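Call for Participants: Household Table Clearing and Waste Sorting Study
Pivard Home Practices Group, Brernville
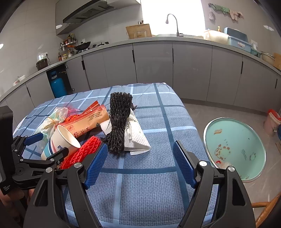

Pivard is recruiting adults for a study of how people clear a kitchen table after food has been unpacked or eaten. The work covers three decisions: what is picked up first, what is grouped together, and which bin each item goes into. Sessions begin in April and continue until all places are filled.

Background

Most household sorting guides assume one item at a time. Kitchen waste seldom arrives that way. Cups, printed food packages, mesh net sleeves from produce and thin plastic film end up in one pile, often on a cloth that also has to be shaken out or washed. The study records the order and manner in which people deal with such a pile. The results will be used to revise the sorting instructions that Pivard writes for apartment buildings in Brernville and Lititberg.

What participants do

Each participant attends 3 sessions in the test kitchen on Ehlers Street. In each session you will clear a table covered with a cloth. The items on it are discarded packaging and disposable tableware: paper cups, food wrappers, net sleeves and bundles, and small pieces of plastic. Some packages carry text in languages other than English, including Chinese. You do not need to read them. You may handle them as you would at home.

Bins for paper, plastic and residual waste stand within reach of the table. You decide what goes where. No instruction is given on the correct bin before or during a session, and answers are not graded. After the table is cleared, you remove the cloth, fold it and place it on the side counter. A short interview follows, in which you are asked to explain a few of your choices.

A session takes roughly 300 minutes with breaks, setup and the interview included. Clearing is repeated with different piles, and a light meal is provided at the halfway point.

Who can take part

- Age 18 or older
- Lives in a household where meals are prepared at home on most days
- Able to stand at a table for short periods and lift light objects with either hand
- Able to follow spoken instructions in English or Spanish
- No known skin reaction to paper dust, detergents or common plastics

Glasses and hearing aids are fine. People who work in waste collection or recycling are asked to contact us before applying, as places for this group are limited. Two people from the same household may both apply but will be scheduled separately.

Payment

Participants receive $400 on completion of all sessions. Those who withdraw early are paid in proportion to the sessions attended. Local bus fare is refunded against a ticket or receipt. Parking is not refunded.

Recording and data

Hand movements and the position of items on the table are recorded during each clearing task. Interviews are recorded as audio only and transcribed. Names are stored separately from the recordings. You may ask for your recordings to be deleted at any time before the analysis is closed, and the closing date is stated on the consent form.

Practical notes

Wear a top with sleeves that can be pushed up. Remove rings and bracelets before the session - lockers are available in the hallway. Items used in the sessions have been rinsed where needed, but some may still smell of food. Disposable gloves can be supplied on request. Please mention this when booking, so that the same condition can be kept for all of your sessions.

The kitchen is on the ground floor and has step-free access from the rear entrance. The table height is fixed.

How to apply

Send a short message to the study desk with your name, age, the number of people in your household and the times of day at which you are available. Do not send medical documents. Guadalupe Valdovinos handles applications in English and Spanish. Questions on consent and data storage go to Kwok-wai Poon.

Suitable applicants will be called for a ten-minute phone screening and then offered session times. Morning sessions start at 8:30 a.m., afternoon sessions at 2 p.m. The consent form is sent out with the booking confirmation and should be read before the first visit. Signed copies are collected on arrival.

Study lead: Ilse Reinholz, Pivard, Brernville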